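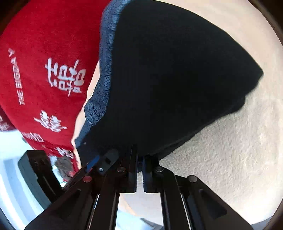 Thread on the jaw width fault in the Dodex cloth runs. Long, and mostly a correction to what I posted earlier in December.

Short version: the hand-held grippers were logging a width smaller than the real one. The arm trained on those logs squeezed too hard, tripped on overcurrent, cleared the trip without being asked, and closed again. The last part is a safety matter and gets its own posts below.

Background for anyone new to the thread. We record cloth handling with hand-held grippers, then train the arm on the recordings. Position comes from the camera. Jaw width comes from the linkage and is zeroed in software.

First symptom: the arm at Embridge stalled on thick folds. Thin cotton was fine. Anything lined or quilted would grip, buzz, trip and drop.

We blamed the arm. Swapped the motor driver, then the cable. No change. I wrote here that the driver was suspect. It was not, and I have asked for the returned unit to be marked good.

Next we blamed the pads. Worn ridges slip, a slipping grip gets closed harder by the operator, and the recording keeps the extra closure. A reasonable theory. New pads gave the same stall at the same width.

What moved things along was plotting commanded width against time for the failed grasps only. The arm was asking for a gap narrower than the cloth can be compressed to. No amount of driver tuning fixes that command.
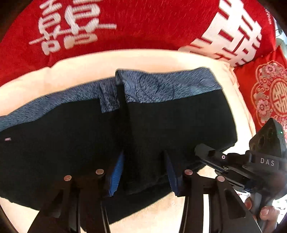

Dodex Bench Log
@dodexbenchlog · 12/29/23

Continuing. Fold a lined garment and pinch it, and the pads stop a good way short of closed. A correct log shows a plateau at that gap. Ours showed a plateau near zero, as if there were no cloth in the jaws.

Cause: auto-zero. At the start of a recording the software takes the smallest width in the opening window and calls it closed. If the operator already has fabric in the jaws when recording starts, the fabric becomes zero.

Everything after that is short by the thickness of whatever was held. Worst offset we measured was 5 mm. Readings below zero were clipped to zero without a warning, so a hard squeeze and an empty jaw looked alike in the file.

Why it was missed: the acceptance check runs with empty jaws. It passes every time, because with empty jaws the zero is right. I wrote that check.

It also does not show in video. The camera sees the pads in the right place. Only the width channel is off, and people reviewing recordings look at the video.

Affected: 9 sessions, all with heavy textiles. Those are pulled from training. We considered correcting the offset afterwards, but once the low end is clipped the shape of the squeeze is gone. They will be recorded again.

Safety part. After an overcurrent trip the jaw driver waited, cleared its own fault and resumed the last command. The last command was close. A person pulling stuck cloth free has fingers next to the pads at exactly that moment.

No injury. One glove was pinched at Embridge and the wearer hit the stop. It was logged as a near miss, and the arm stayed off until the reset behavior was changed.

Auto-reset came from a default in the Vustow configuration we carried over from a rigid-parts cell. In that cell there was a fence and the default did no harm. Here people reach in to straighten fabric. The risk assessment should have caught the difference and did not.

Changes made so far:
Trip now latches. Reset is a physical button outside arm reach.
After reset the jaws hold position until a new command is given.
Zero is taken from a hard stop with jaws empty, confirmed by the operator.
Negative width is kept in the file and flagged.

Retest on the bench: 200 grasps on quilted and lined samples, no trips. That covers the width fault only. The latch was tested separately by forcing a stall and confirming the jaws stayed put after power was restored.

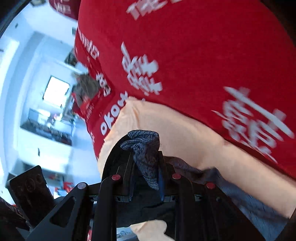 Lorente asks whether a per-session zero is enough, given that the pivots loosen with use and the closed position can drift partway through a long recording.

Fair point. It is not enough for long sessions. We now close on the stop again at the end and compare. If start and end disagree, the session is held for review and the pivots are checked before that gripper goes back out.

Drift so far has been small next to the auto-zero error. I do not have enough hours on the new procedure to put a number on it.

Still open: patterned, crumpled cloth where the pads catch only a corner. The arm closes correctly and the corner slides out. Different fault, different thread.

Also open: the old check script is in use on other benches. If yours zeroes itself on the smallest reading, start a recording with a folded towel in the jaws and look at the width when you let go and close again. If it goes negative, or sits flat at zero where it should go lower, you have the same problem.

Revised check goes up once Embridge has signed off on the reset wiring. Until then, keep the auto-reset disabled.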